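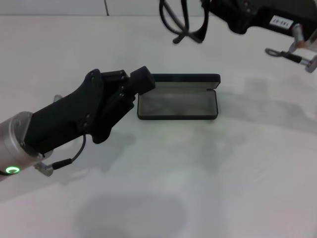
Chaimae Belkadi
Dispensing optician and staff trainer, Vakeck Opticians, Skestincombe

Speaker notes: The case is part of the order
Talk for new dispensing staff, January intake

Start once people have sat down. Ask them to get out their own glasses case if they have one with them. Wait for it. Most people with glasses on will not have a case, and that is where the talk begins.

Opening

Last year our Skestincombe branch logged 658 repairs and remakes. Meriem Belhaj went through the job cards and pulled out the ones where the customer told us how the damage happened. In 173 of them the glasses were out of their case at the time. Bags, car seats, coat pockets, the edge of a bathtub. These are only the ones who told us. Don't push the number harder than that.

Pause here. Someone usually asks about children's frames. Say they are in the count and we will come back to them.

Kinds of case

Keep this short. Pass the samples down the left side of the room first.

Hard case with a hinged lid. A stiff shell with a soft lining, and the lid stands up when it is open. This is the one we give with most orders. A black one with a grey lining is what people pick when they don't want to think about it. Fine for most frames up to a medium wrap.

Soft pouch. Good against scratches, no use against being sat on. Say this plainly to the customer.

Slip-in case, open at one end. Older customers often ask for it by habit. Check the frame width before you hand it over.

Large case for sunglasses and wraps. We get these from Gruston and they cost more, so ask before you add one to the order.

Putting the glasses in

Do the demonstration on the table, with the case flat and fully open. A pale tabletop helps the people in the back rows see a dark case.

Fold the left temple first, then the right. Some frames only sit flat in one order, so try both before you show the customer. Hold the frame by the bridge or by both folded temples. Lower it in with the lenses facing up. The front of the frame goes toward the hinge. Close the lid with a flat hand and stop if you feel it push back.

If it pushes back, the case is the wrong size. Do not tell the customer it will loosen up.

Then do it badly. Drop them in with one temple half open and try to close the lid. People remember this part better than the correct way.

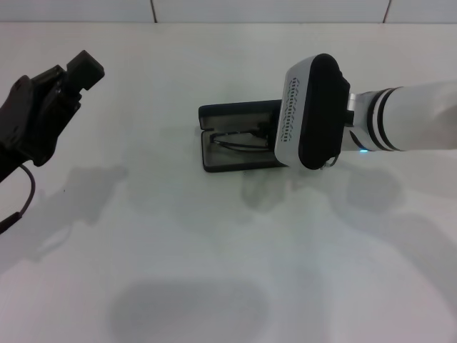 Leave the case open on the table while you talk about lining, and let people come up and touch it afterward. Linings pick up grit. Grit is what marks the lenses, and the customer will blame the coating. Tell them to turn the case over and tap it out once a week, then wipe the inside with a dry cloth. No household spray. Essam Hegazy had a customer who used furniture polish for 11 months and could not work out why the lenses were always smeared.

The cloth goes in first, flat, or else on top of the lenses. Never bunched up in one end.

Children's frames

Ashwin Poojary runs the school visits and gave me this section. A child will use a case if it has a place to live. Ask the parent where the glasses go at night and at gym class. Suggest two cases, one for home and one that stays in the school bag. Put the child's name inside the lid. On the outside it rubs off.

At the handover

Bring the case to the desk open. Fit the glasses, make your adjustments, then have the customer put them away themselves while you watch. It adds a minute. Janaka Majumder at the Ashour branch has done it this way for years, and I would ask all of you to try it for your first month.

Questions

Likely ones: can we charge for a second case (yes, ask the branch for the price), do we replace broken hinges (no, we replace the case), magnetic lids (fine).

Collect the samples before people leave. We are short two from the last session. Handouts are by the door, and the next speaker needs the projector at 11.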